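Jueves 20 de agosto

Llevo semanas prometiendo contar cómo va el invento del cuarto de atrás, y como hoy hace demasiado calor para salir y demasiado poco para quejarse en serio, me siento por fin a escribirlo. Aviso de que me voy a enrollar, como siempre.

Para quien llegue nuevo: estoy montando en casa una celda con dos brazos robóticos que clasifican bloques de construcción por colores. La idea salió en el taller compartido de Orkstead, una tarde en que Rhiannon y yo nos quedamos ordenando cajas de piezas hasta las tantas (ella con mucha más paciencia que yo, todo hay que decirlo). Al cuarto bote le dije que aquello lo tenía que hacer una máquina, y ella me contestó que a ver si era verdad.

La estructura es de perfil de aluminio. Los dos brazos van atornillados a unas placas negras sobre el perfil delantero, uno a cada lado, y eso me costó más de lo que parece. La primera versión la hice con un perfil más fino y, cuando los dos brazos se movían a la vez, aquello temblaba como una lavadora vieja. Pravesh me pasó un tramo más grueso que le había sobrado y desde entonces duermo mejor – y los vecinos de abajo también, supongo.

Con las paredes me puse caprichoso. Podía haberlas dejado lisas, claro, pero encontré unos rollos de papel adamascado en beige y me hizo tanta ilusión que forré las tres. Para el suelo elegí una tela gris clara con helechos y unos puntitos de flores color melocotón. Ikechukwu dice que parece el salón de su tía, y yo me lo tomo como un piropo. Además me viene bien: si el programa distingue los bloques sobre un fondo tan recargado, los distinguirá en cualquier parte.

Los cubos van juntos, en fila: el negro para los bloques amarillos, el amarillo para los azules y el verde para los de tono rojo anaranjado. Sí, ya sé que los colores no coinciden. Lo hice a propósito, para no acostumbrarme a dar por buena una pieza solo porque pega con su cubo.

Ahora mismo lo que más guerra me da son los cables. Si los dejo cortos, tiran de la muñeca; si los dejo largos, hacen una curva enorme por encima de la pinza y me paso el rato vigilando que no se enganchen. En septiembre quiero probar unas guías impresas, y de paso repetir la tanda de 100 piezas, a ver si bajo de los 34 fallos de la última. Si alguien ha resuelto lo de los cables con algo más elegante que bridas, que me lo deje en los comentarios, por favor, que lo leo todo y esta vez prometo contestar.

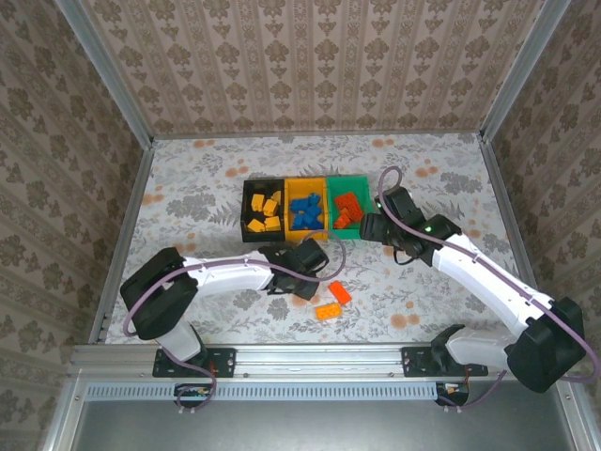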